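Chores for Machines: my gallery, part two

Hi again, and welcome back to my slow, stubborn collection of pictures about whether a machine can do the boring stuff yet. Part one was all laundry, and I got a lot of mail about the socks. This part is about putting things into bins and taking them out again, which sounds like nothing until you work retail.

I did, for years. I ran the back room of a household goods store in Margate, the kind of place that sells mops, string, jam jars and one very dusty fondue set. Most of my day was sorting. Stuff came in mixed, stuff had to go out unmixed, and in between there was me with a cup of tea going cold. One July we took in 1,122 small items in a single delivery (I still have the sheet, I was that proud of it) and every one of them went through somebody's hands at least twice. So when people ask me what I'd give a robot first, I don't say cooking or ironing. I say bins! Please, take the bins.

My friend Ye-ji Joo thinks I'm too easy on the machines. She still works on a shop floor, and her test is simple: would she leave it alone with the stock while she went to lunch? So far her answer has been no every single time, but she does look at the pictures longer than she used to.

Garbage bags are a good test, I think. They're a thing every house and every shop has, and a roll of them is a pain to handle. The film is slick, the ends crumple, and a roll that stands up fine one minute leans over the next. I've knocked down a whole shelf of them with my elbow, so I have sympathy for anyone or anything that has to pick up just one.

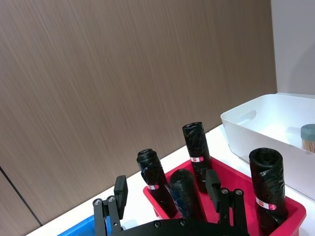
Black rolls standing in a red tray, with one having a good lean to the left. I'd have gone for the upright ones first, but then I'm lazy.
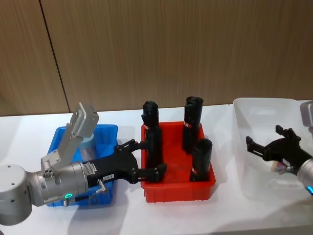 Left arm with its fingers around one of the rolls, right arm over at the white bin. Look how low it takes hold!

I keep going back and forth on the two-finger thing. When I pick up a roll of bags I use my whole hand, and half the time I squash it a bit without noticing, and if it slips I catch it against my apron. Two flat fingers don't have an apron. They have to get the squeeze right, and the squeeze for a fat new roll isn't the squeeze for one that's been half used and gone soft in the middle. You and I learn that at age three or so and never think of it again.

Then there's the neighbors problem. Rolls stand close together. Reach for one and you brush the next, and now you've got two jobs. Ye-ji says this is where new staff fall down too (and she has trained plenty), so maybe I shouldn't hold it against a machine.

Speed is the other thing people write to me about. I timed myself at the kitchen table, moving rolls from one box to another, and managed 13 in a minute before I got bored and put the kettle on. That's my real weakness, the getting bored. A machine that did far fewer but kept plugging along at three in the morning would beat me by breakfast, and I wouldn't mind one bit. Ye-ji would mind if it put them in the wrong place, and she'd be the one finding 80 wrong things on the shelf before opening.

So where am I on the big question? For the shop floor, I'd say we're close on the dull steady jobs, the ones where the same few things sit in the same few bins and there's a plain table to work on. For the home, I'm less sure. My own kitchen drawer has batteries, birthday candles, a tape measure and some kind of key in it, and I'd feel bad asking anybody to sort that, arms or no arms. I've promised myself I'll empty it out for part three and write down what a helper would have to know just to get to the bottom.

If you have pictures of a machine doing a chore, any chore, please send them along with a line about what the job was. Messy ones are very welcome. I'm still short on dishes and I have nothing at all on making beds, and a reader wants to see somebody try a fitted sheet. Me too!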